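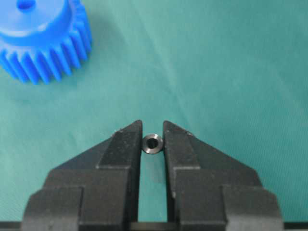
Shop Floor Talk > Small Parts Assembly > Automation

Print this thread | E-mail to a friend

Arm on the gear bench, what changes for us

benchrat_
Posted 2020-01-07
We've had the arm at Ornora since August. It picks up the small metal rings that go with the blue plastic gears. I used to do up to 700 a shift by hand. Now I watch it, clear jams and fill in the log. My wrists feel better. Pay is the same. What I don't like is that the log has my name on it when the arm drops one.

toothcount
Same story at Trirent. We were 11 on that bench and now we're four. The rest went to packing – same grade, worse hours. I wouldn't call that a good trade.

mill_side
Disagree. I came off the bench at Canent and they trained me to set the grip and teach positions. 19 hours of class, paid. It's better work than pushing rings all day.

toothcount
How many of you got the class?

mill_side
Two. I'll give you that.

benchrat_
No class for us. The Belhaj tech showed me the stop button and the reset and left. Anything small and dark on the green cloth, I still check by eye. Gear and gripper from today:
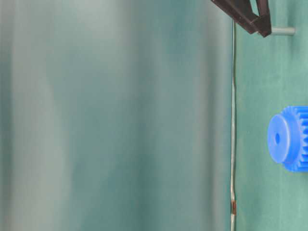 RE: Who signs the log?

oldgrease
Get the log changed first. Ours has a separate column for machine drops, and it took one meeting with the lead. We run 330 a shift with the arm, slower than a good hand, and the office is fine with it.

benchrat_
Slower here too. I'll ask for the column.

toothcount
Ask for the class while you're in there.

Related threads
Moving from bench to packing – shift pay
Gripper finger wear, when do you swap?
Plastic spur gears: storage bins
Who resets the cell on nights?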